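Do stitched-brim sun hats really block more sun than a plain cotton one?

Posted by Nonstead in Clothing & Fabric Care

I keep seeing wide-brimmed hats sold as "sun protective" with nothing on the tag to back it up. The shop says the rows of stitching make the brim denser. Sounds like sales talk to me. I have a plain cotton hat already and don't want to pay double for thread. Has anyone looked into this?

Varby
Stitching holds the brim in shape, and I wouldn't credit it with much else. Needle holes don't block light. What you want is a UPF number on the label, and if there isn't one, hold the hat up to a bright bulb. If you see pinpricks of light, leave it on the shelf. I've owned two that failed.

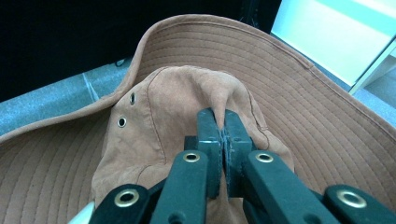

Tan bucket hat, ridged stitching all over the brim.

A brim like that does tend to stay out flat longer than a floppy one, so you may get more shade on your ears. That's shape, though. I wear mine from 9 until lunch and still put sunscreen on my neck.

Tlapale
Just get a darker color. Works fine for me.

Graltus
Darker helps a bit in the same fabric, but I wouldn't stop there. Mine faded after about two summers and I doubt it blocks what it used to. Also check under the brim, a shiny lining can bounce light back at your face. Never seen a tag mention that.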